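Snack Tins and Small Comforts: The Udlow Gallery

Welcome in! Back in August, Zanele Rampersad and I started asking people on our street to show us how they do a snack break at home, and the replies have been such a treat. We now have 65 pictures up across the site, and every one has made me want to put the kettle on.

What I love most is the mix of things. Fancy biscuit tins that get kept for years, mugs with half the print gone, cushions that came from somebody's grandmother. Tshepo Kekana sent us a whole set of teapots (see the Pilville page), and Precious Kruger has 9 different tins on one shelf and swears she uses them all. I believe her!

This page is the snacks-in-the-living-room set. I have a real soft spot for it — eating on the good sheets was strictly forbidden when I was growing up, so there's a little thrill in it even now. Fruit, pastry, something in a wrapper, crumbs wherever they fall. Pink turns up a lot in this set too, and I'm all for it.

If you'd like to join in, send your pictures to Lumturie Radulović with a line about what you were eating. Daylight is lovely but lamps are fine. Please don't tidy up first! We like the crumbs. The next batch goes up after Zanele gets back from her sister's, and the theme is soup.

Dineo Ngcobo
Page updated 2 March 2020

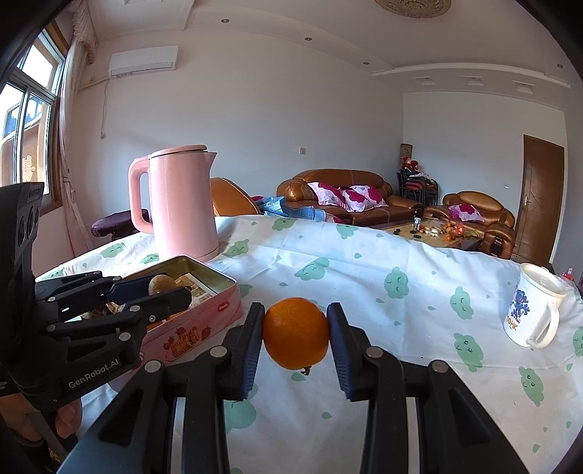
An orange, a pastry in a pink strawberry tin, and a pink kettle to match — plus the sweetest cloud-face sheet. I want that sheet!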